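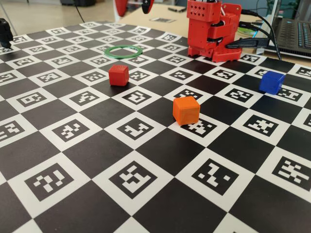
Cell 2 Inspection Checklist: Tabletop Arm, Marker Board and Gripper

Cell name: Grostura
Inspected by: Haziq Gunawan
Reviewed by: Consolacion Macapagal
Period: May
Entries are OK, OK with comment, or ACTION. Comments follow the item they belong to.

Section A. Before power

A1. Supply switched off at the strip, arm resting on its own weight. OK

A2. Base fixed at the rear edge of the board, no rock when pushed by hand from either side. OK with comment
Slight movement on the first push. Base screws taken up a quarter turn and checked again. Do not go further than that; the holes are in plastic.

A3. Bracket screws at each joint present and seated. OK

A4. Cables leave the arm on the right and stay off the board. OK with comment
The loop behind the base is longer than it needs to be. It clears the arm at full reach, so it was left alone. If the laptop is moved, repeat this item.

A5. USB connector fully home, no side load on the socket. OK

A6. Cable jackets free of cuts and flat spots. OK

Section B. Marker board

B1. Board flat on the table, no lifted corners. OK
Check with a straightedge across both diagonals. A corner that lifts shows up later as a height error, and people then waste an afternoon on the arm.

B2. Marker squares clean, no glare from tape or residue. OK with comment
Wipe with a dry cloth only. Solvent took the black off part of the last board.

B3. Print scale measured over 200 mm in both directions. OK

B4. Loose marker card on the table behind the board lies flat and has not been moved. OK with comment
Outline of the card should be penciled on the table. Tianyou Xie to do this before the next calibration.

Section C. Power on and test pieces

C1. Arm homes without noise or hunting at any joint. OK

C2. Servo temperature after 40 minutes of cycling is under the 63 °C limit in the cell sheet. OK

C3. Test pieces on the board: orange, red and blue cubes, green ring. Faces and edges undamaged. OK
Replace any cube with a chipped edge. Do not sand it, as that changes the grip width.

C4. Stack test. Red cube inside the ring, blue cube on red, orange cube left clear of the stack. OK with comment

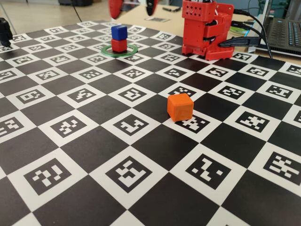 The stack has to stand unsupported once the gripper has backed off, and the ring has to stay flat on the board. Judge the blue cube from two sides. A stack that looks square from the laptop side can still be off when viewed along the board. The orange cube is the reference for the next pick and should not be nudged between runs — if it is, restart the run and note it here.

C5. Run log for the stack test saved under the cell name. OK
Run 134 is the one attached to this checklist.

C6. Stop command from the laptop halts the arm in mid-travel. OK
Tested three times by Nestor Dela Peña, with a hand near the power strip each time.

Section D. Gripper fingers and contact material

Power off again for this section. Use the magnifier and look at each finger from the side.

D1. Fingers free of cracks, with attention to the row of small holes. OK

D2. Fingertips meet evenly along their length when closed by hand. OK with comment
Small gap at the tip. Within what we have accepted before.

D3. Black material at the finger: inspect surface and outline. ACTION
The surface is pitted and the outline is stepped. There is a small light spot near the lower middle, with a smaller fleck slightly above it. Treat both as possible holes until the piece has been checked against a light. Jerome Javier to check it and fit a new piece if light comes through.
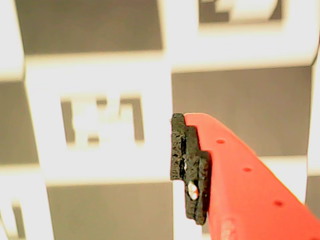
D4. No crumbs or dust from the black material on the board or in the finger joints. OK with comment
Brush out after any work on D3. Do not use compressed air near the servos.

D5. Gripper opening measured after refit and entered in the cell sheet. Open, pending D3.

Release status: held. Cell may be powered for calibration but not for unattended runs until D3 and D5 are signed.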